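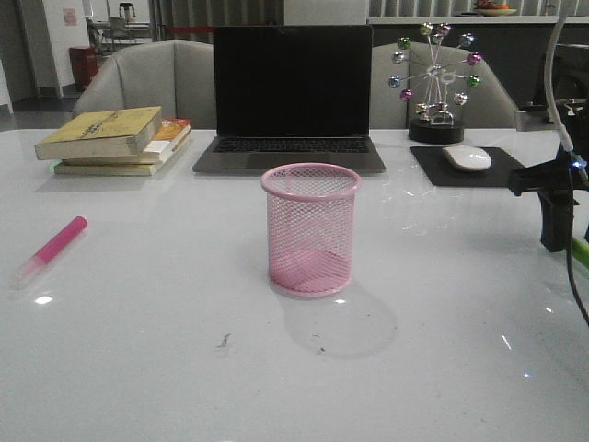

Cleaning and maintaining a gloss white desktop

By Candela Carrasco
05/11/2022

Gloss finishes show residue sooner than matte ones. Most haze on a white top is dried cleaner, not wear, and it can be removed without abrasives.

1. Clear the surface and lift dry grit with a soft brush. Grit dragged under a cloth is the usual source of fine circular scratches.

2. Mix 14 mL of neutral dish liquid into 2 L of lukewarm water. Wipe in straight, overlapping passes with a well-wrung microfibre cloth. Do not flood joints or edge banding.

3. Rinse with plain water and a second cloth, then dry at once. Air drying leaves mineral marks, particularly in hard water areas.

4. Marker ink: dampen a cotton pad with isopropyl alcohol, hold it on the stain for 20 seconds and lift. Repeat with a clean pad. Test under the desk first. Acetone and lacquer thinner will dull most coloured or white coatings.

5. Keep pens and highlighters capped and upright in a holder. Mesh holders collect dust in the weave; wash them in the same solution and dry fully before putting them back. Bare wire that has lost its coating can leave rust rings, so fit felt pads underneath.

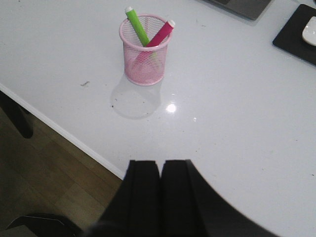
Checking for residue

Turn off the overhead lights and hold a torch almost parallel to the desktop. Streaks appear as grey bands. Re-rinse those areas only.

Polish

Silicone sprays are not recommended. They build up, attract dust and interfere with later repairs. Abdelkrim Ait Brahim's note on chipped edges covers filler and colour matching.

Frequency: dry dust weekly, wash monthly. Replace cloths when the pile flattens.

This site uses cookies to remember your preferences. Accept | Manage settings

Recent tips
Repairing chipped edge banding
Removing labels from glass jars
Descaling a kettle with citric acid
Storing paint tins over winter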